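FOR IMMEDIATE RELEASE
9/11/22

Hegarty Watch Questions Count of Former Fighters "Returned Home"

Group says a signed form is weak proof that a young person has left an armed group for good

HEGARTY – The Hegarty Watch, an independent group that follows public spending on security and resettlement, today asked the Brirkex provincial government to show its work on a claim repeated all through August: that 3,000 former members of armed groups, many of them recruited as children, have been "fully returned to civilian life."

The group has read the report behind the claim. It runs to 102 pages, and the word "returned" is not defined on any of them. As far as we can tell, a person is counted on the day a release form is signed at the Clonis transit center. What happens the week after does not enter into it.

"We would like this number to be true," the group said in a statement. "We have asked for the list behind it four times, with the names taken off, and have been sent a brochure twice."

Of the 3,000 people claimed, the report's own tables give an age for 1,226. The rest are listed as "age to be confirmed." A program that was paid for as a child protection measure ought to know which of its clients are children. Without ages, there is no way to say how many minors went through Clonis, how long they were held there, or whether they were kept apart from adult fighters, as the province's own rules require.

The report also counts kits. Each person leaving Clonis is supposed to receive clothing, a blanket, a cooking set and a travel allowance. The province lists the kits as "delivered" on the strength of a warehouse receipt from the supplier, Hiso. A receipt shows that goods reached a warehouse. It says nothing on who got them.
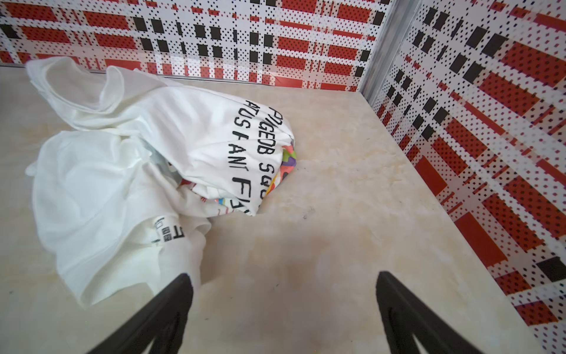
A white garment with black lettering on a marble-patterned tabletop.

School places are a softer spot still. The province says that every child released through the program was "offered enrollment." The Watch wrote to the schools named in the report's appendix and heard back from several. None could say how many of the children offered a place had come to class. One school on the list told us it had no record of being asked to take part.

We do not claim that the program has failed. Some of the people running it work hard on very little money, and families in the Hegarty district have told us that they were glad to have a son or daughter back. Our complaint is with a government that announces a result before it has looked for one. Similar claims were made for the last program, under a different name, and the follow-up study promised at the time has yet to appear.

The Watch is asking the province to do the following before any new money is approved:

Publish a plain definition of "returned."

Give the age group of every person counted, or take those people out of the count.

Visit 50 households, picked at random by someone outside the program, and publish what is found.

Release the Hiso contract and the signed hand-over sheets for the kits.

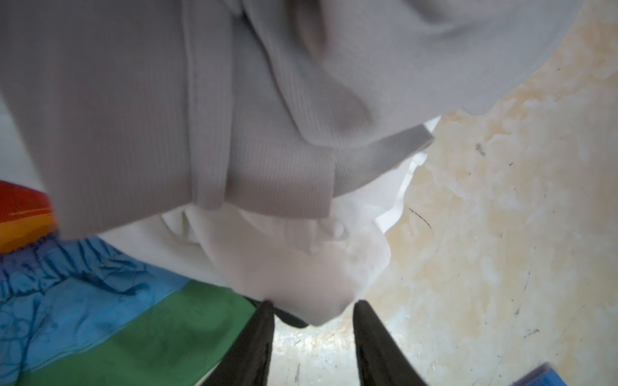 How long should a young person be followed after leaving the transit center?
At least a year, with visits at home and at school. The current plan calls for one phone call, and the report does not say how many of those calls were answered.

The province has told the Watch that a "fuller picture" will come with the next budget. We were told the same before this budget. The group will print any reply it receives in full, along with the date it came in.

About the Hegarty Watch
The Hegarty Watch reads public reports on security and resettlement in Brirkex and publishes its notes free of charge. It takes no money from the province or from program suppliers.

Press questions may be sent to the Watch's office in Hegarty. Copies of our letters to the province are available on request.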